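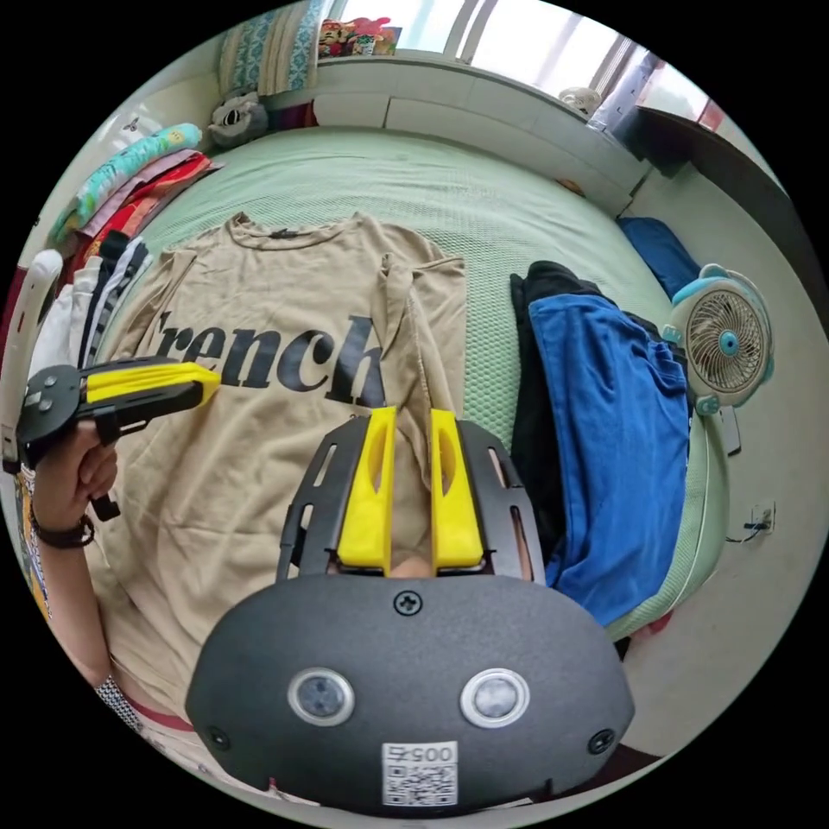 Shirt folding on the bed, one sleeve in, one gripper in front, one at the left.

Re: [ornimik-build] Spring equipment round, what do we want?

Hi all,

Great thread, and I'm glad somebody finally put prices in it! Quoting the part I want to answer:

> I have two quotes for a second pair of hand-held grippers. Kendeck is
> 584 for the pair, bare, and shipping is 180 on top. Clivlow is 767,
> delivered, with a spare set of fingers in the box. Do we need a second
> pair at all this year? I would like to see the money go to storage
> and a decent charger first. Also, has anyone used these on
> clothes? Blocks and cups are one thing, but I can't picture it
> with a T-shirt.

Clothes first, as that's the fun part. Yes, and I love it. Folding is a two-handed job, and once you have one gripper per hand you start noticing all the small regrips you do without thinking. The yellow fingers are the bit that meets the cloth, so I'd judge any quote by the fingers before anything else.
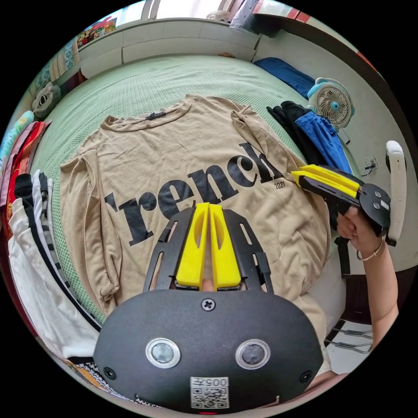 Right-hand jaws at the shoulder of a sweatshirt. Unit 005 in the foreground.

On price, 584 plus 180 is 764, so we're arguing over three dollars. With Clivlow throwing in the fingers I don't see a contest, unless Kendeck will drop the shipping on a bigger order. Could whoever has the contact ask? If Vlachopoulos wants a pair too (they said maybe, back in November) we could order together and split one shipment.

Do we need the second pair? I'd say yes. With one pair, everything stops when a screw works loose or a pad wears down, and whoever booked the afternoon goes home. With two we can run two people at once, or keep one set on the shelf and swap. I'd rather have that than a nicer charger – the current one is ugly but it charges.

I do agree on storage. Please put 40 in the budget for a padded bin with dividers. The lenses on the back of the housing stick right out where they'll get scratched if we keep tossing the units in a drawer.

Something for the planning side that isn't in either quote is clothes. We want a real mix, thick and thin, printed and plain, kids' sizes if anyone has outgrown stuff. That can all come out of our own closets for free. Same with bedspreads. A textured cover is a different job from a smooth table, and I'd like to have both on the list.

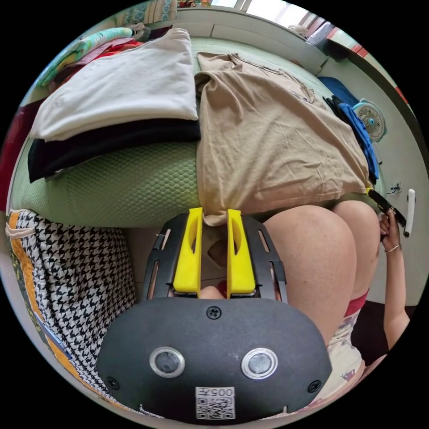
Fingertips at the hem of a wrinkled T-shirt.

So my vote is Clivlow, one pair, plus the bin, 807 all in. If we can get the order in by Wednesday I'm happy to be the delivery address, and I'll check the new fingers against the old ones when they come.

One open question – do the Clivlow fingers fit the slotted frame we have now, or only theirs? The quote doesn't say. If they only fit theirs, the spare set is worth a lot less to us and I'd want to look at Kendeck again.

ornimik-build mailing list
Reply to the list, please trim your quotes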